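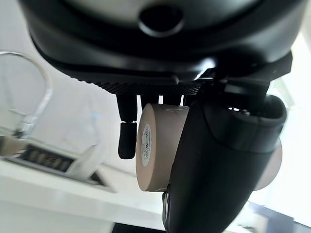
Attachment 1 – black housing, textured strip along the lower edge

Ticket: Bresby site, label printer drops off network
Status: open, waiting on vendor
Opened: January 2025
Queue: Istance Helpdesk / Printing

Problem as reported
Label printer in packing goes offline mid batch. Jobs sit in the Zumum queue as "sending" and never clear. Power cycle brings it back, then same again later the same shift. Users are re-sending jobs so when it does come back we get doubles. Please tell them to stop doing that.

First look
Printer pings fine when idle. Sent a test batch of 300 labels from the server, stopped at 200. Front panel still said Ready. No paper fault, no ribbon fault. Queue says sending. Ping dead.
Cleared queue, restarted spooler, no change. Power cycled printer, back right away.

Tried so far
- swapped patch cable. Same.
- moved to a different wall port. Same.
- turned off sleep mode in the printer menu. Same, but left it off
- set a static address, it was on DHCP. Thought that was it, ran clean for 2 hours, then dropped again
- printed from a laptop over USB, full batch, no problem at all. So not the print engine

Update
Checked the switch log. Port goes down and up 4 times in a minute right before each drop, then stays down. Locked the port to 100 full insted of auto. Flapping is gone but printer still drops off, just later in the batch. Put it back to auto for now.

Update
Firmware is old, from September. Newer one on the Tsikata portal but the login we have for that site is expired. Asked for a reset. Release notes mention "network stability", no detail. Will want a config backup before flashing, the last one on file is for the old printer.

Workaround for packing
Split big batches into smaller ones and let each finish before sending the next. USB laptop is on the shelf by the bench, use that for anything urgent. If a job sticks, do NOT re-send – delete it in Zumum first, then power cycle, then send once.

Still to do
Get portal login, back up config, flash firmware, re-run the 300 batch from the server. If it stil drops, ask Tsikata for a replacement network card under warranty. Serial and proof of purchase are on the asset record.

Leaving open. Next update when the login comes through.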